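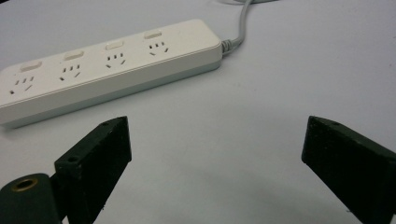
Postmortem on the Nevine power strip task, since a few of you asked why the November numbers came down. Thread.

Setup: two hand-held grippers, one operator, one strip on the board. We record finger width and pose for both hands and train the arm policy on that. The Vornau arms then run the policy unattended.

The fault: on the arms, the left fingers closed 4 to 6 mm early. No alarm and no torque trip. The fingers shut in front of the housing, the arm reported a grasp, and the right arm carried on with its half of the task.

First guess was calibration. Recalibrated both arms against the gauge block. Same error, same side.

Second guess was the policy. Retrained from an older checkpoint. Same error again. That cost two nights of compute and I should have looked at the raw widths first.

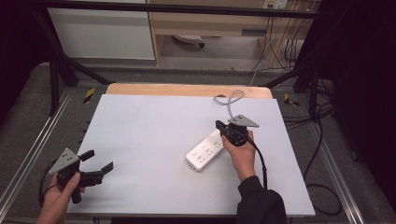 Both grippers at the Nevine bench, strip on the board.

Raw widths had it. The left encoder was dropping counts whenever its cable was pulled tight. The logger filled each gap with the last good value, then jumped. Plots looked clean at normal zoom.

Of 946 episodes in the set, more than 350 had at least one filled gap on the left side. All of them passed our automatic check, which only tested for missing frames. A filled frame is not a missing frame.

The safety part: the arm software treats "closed and width stable" as "holding." A frozen encoder value satisfies that perfectly. We had the same logic in the stop condition on the Misier cell. It has been pulled there too.

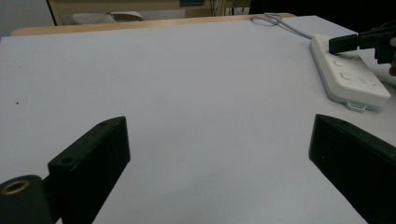 Kakakhel replied that a motor current threshold would have caught the false grasp on the arm side, whatever the encoder was doing. Agreed. It was in the original spec and got dropped when the thin housings kept tripping it. It goes back in with a lower limit.

Other changes: the logger now marks gaps and leaves them empty. Any episode with a gap during closing is rejected. Cable gets a clamp at the gripper body and a slack loop behind it.

Affected episodes are being recorded again. Arms stay at reduced speed until the new set is in.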